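## Keep the tray, open the socket last

Workshop guides treat fitting a processor as the easy part of a rebuild. I disagree. In an LGA socket the contacts are on the board, and a bent one can turn a sound machine into scrap.

At Floststead we refurbish office desktops, 300 in the last batch. My view is that every loose processor should have a moulded pocket to sit in, and that the load plate should stay shut until the part is ready to go across. The Halthorpe bench manual permits the plate to be raised at the start of the job. That leaves the contacts exposed while cables are being moved, and it saves 2 seconds.

Hold the part by its edges, keep it square, lower it straight. Pressure belongs to the lever.
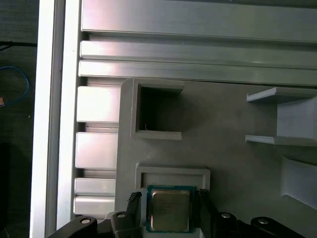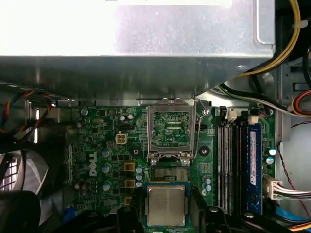
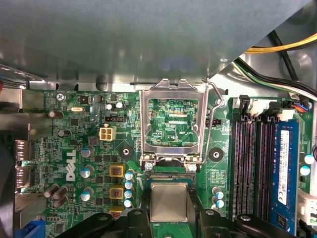 Bezerra replied that the pocket matters less than the cables: of 39 boards rejected at Eser, 17 had been caught by a loose lead swinging over the open socket, and tying the bundle back first would have saved those whatever the processor was sitting in.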